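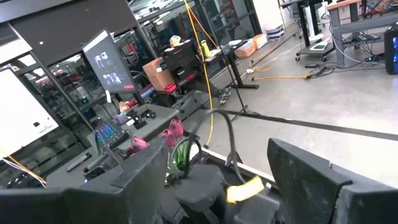

Wrist camera view over the gripper, workshop floor and benches beyond.

Parnidberg Chores

README for the tidy-up set, June release

Can a robot arm clear up a room that people use every day? Parnidberg Chores is our attempt to find out, and we're having a great time with it! The set holds 4000 short episodes of pick up, put away, wipe and sort, all recorded from the wrist, in working rooms with the cables, boxes and bottles left where people had put them.

What's in it

Each episode is a wrist video, the joint positions, the gripper opening and one line of plain text saying what the job was ("put the tape back on the shelf"). Episodes are grouped by room and then by chore. The Virk folder is workshops and offices. The Flilach folder is kitchens and laundry rooms, and it's the smaller of the two.

We hold out 200 episodes for testing. Please don't train on them, even for a quick look.

So, can it do chores yet?

Some of them! Our baseline policy, Trinine, is very good at picking up one solid thing from a clear patch of floor and dropping it in a bin. We gave it 100 tries at that in a room it had never seen and it managed nearly all of them (full logs are in results/bins). Bottles are fine if they're standing up.

Cables are another story. Trinine grabs them in the middle, lifts, and drags whatever is on the other end. Coiling a cord is the chore we'd most love somebody to crack, and there's a separate list of those episodes in splits/cords.txt. Folding cloth is bad too. Glass doors confuse it badly, and it will reach for things behind them.

Known problems

The fingers hide a good part of the view in most episodes, so small objects vanish just before the grasp.
Lit keyboards and screens throw off the color balance in dim rooms.
Text labels were typed by hand and spelling varies.
In the laundry rooms, 5 episodes have no gripper readings. They're listed in missing.txt.

Getting started

Unpack the archive, run check.py first, then play.py with any episode number. Playback needs no graphics card. Training the baseline does.

If you get better numbers on cords, open an issue and attach your logs. We'd love to see the failures as well.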